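Equipment Plan and Budget for a Two-Arm Cloth Sorting Station
Final report, Automation Project course, Team Sisura 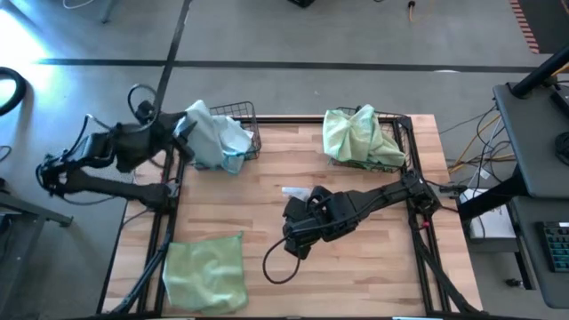

Our assignment was to plan the purchase of equipment for a second work station, using what we learned from running the first one for a semester. The department gave us a ceiling of $2,000 for everything except the robot arms, which come out of a different account and were already approved. We had to decide what to buy, what to build, what to reuse, and in what order to place the orders. The first station was put together from whatever was on hand, so there was no parts list for it. We made one by going over the station piece by piece. The arms are mounted at opposite sides of a wood top set in black aluminum extrusion, and the cloths go into black wire baskets along the back edge. The extrusion was the first line on our list and turned out to be the line that caused the most argument.

1. What the station has to do

The task is to pick up a cloth from the work surface and put it in a basket. Later teams will add folding. The second station has to be close enough to the first that a program written on one can be moved to the other with only a short calibration. That rule settled several choices early. The table height, the distance between the arm bases, and the basket positions all have to match.

We also wrote down what we did not need. We did not need a conveyor, a safety cage, or a new computer. The arms are small and run at reduced speed, and the lab already has a floor area marked with tape.

2. Table and frame

We got prices for three options.

Option A was a finished workbench from Dhillon with a steel frame and a wood top. It cost $294 and could be delivered in October. The problem was mounting. The arm bases need to clamp to a rail, and the bench has no rail, so we would have had to drill the top and bolt on plates. If the spacing was off we would be drilling again.

Option B was an extrusion frame cut to length by Prirkoneck, with a wood top bought separately. The cut extrusion with brackets was $166 and the top was $149, for a total of $315. That is $21 more than the workbench. The frame takes longer to assemble, but the bases can slide along the slots, and anything we want to add later can be bolted on with the same hardware.

Option C was to use one of the gray tables already in the lab at no cost. We rejected it. It shakes when an arm stops quickly, and we measured the shake at the gripper with a dial indicator. It was enough to miss a cloth edge.

We chose Option B. Two members of the team preferred the workbench because it saves an afternoon of assembly. We agreed that the afternoon was worth spending once, given that the station is supposed to last for several classes.

Diagonal struts were left out of the first quote by mistake. We had drawn them on the sketch but not entered them on the order form. Prirkoneck added them without changing the price because they fit in the offcuts, but we should not count on that again. The lesson for us was to check the order form against the drawing and have a second person do it.

3. Cloths and baskets

These are cheap items and we nearly left them out of the budget altogether. They matter more than their cost suggests. On the first station we use plain cloths in light colors, blue and green, and the program that finds the cloth was tuned on those. When we tried a dark towel it was hard for the camera to separate it from the black parts of the arm.

For the second station we plan to buy the same kind of cloth in one order, enough to replace worn ones through the year. Cloths change as they are handled. They get softer and hold folds differently, and we think a fresh set at the start of each term will make results easier to compare.

The baskets should be the same wire type as before. A solid bin would be easier for a cloth to slide into, but then the two stations would not match.

4. Power and cables

Cables were the most common cause of stopped runs in our log. The cable to the gripper needs slack so that the wrist can turn, and slack ends up in loops that can touch the table or drag across a cloth. We looked at two fixes. One was a spring-loaded cable reel from Zukent, which we decided against because it pulls on the wrist and the arms are light. The other was a set of hook-and-loop straps and printed clips along the arm links. We are budgeting for the straps and will print the clips ourselves.

The power supply should go below the work surface, where a moving arm cannot reach it. We added a small shelf bracket to the frame order for this purpose. Cables running from the table to the desk should be bundled and kept off the walking area. We also put one spare of each cable on the list. Waiting for a replacement cost us more lab time than any software problem did.

5. Order of purchase

The frame and top go first, since nothing can be mounted until they are in place. Cables, straps, and the power supply go second. Cloths and baskets go third and can be bought locally if the first two orders run late.

We are holding back whatever is left under the ceiling until both arms have run on the new table. Likely uses are a second set of gripper fingers and better lighting. Daylight reaches part of the lab floor in the morning, and our early runs did not agree well with our evening runs. We did not have time to find out whether light was the cause.

6. Open items

The top has not been sealed. We need to ask whether the finish will make it shiny enough to bother the camera.

The arm spacing in the drawing was taken with a tape measure. It should be measured again from the mounting holes before the frame is assembled.

The quote from Prirkoneck has to be renewed if the order is not placed this term. The drawing, the corrected order form, and the run log are in the Sisura folder on the lab drive.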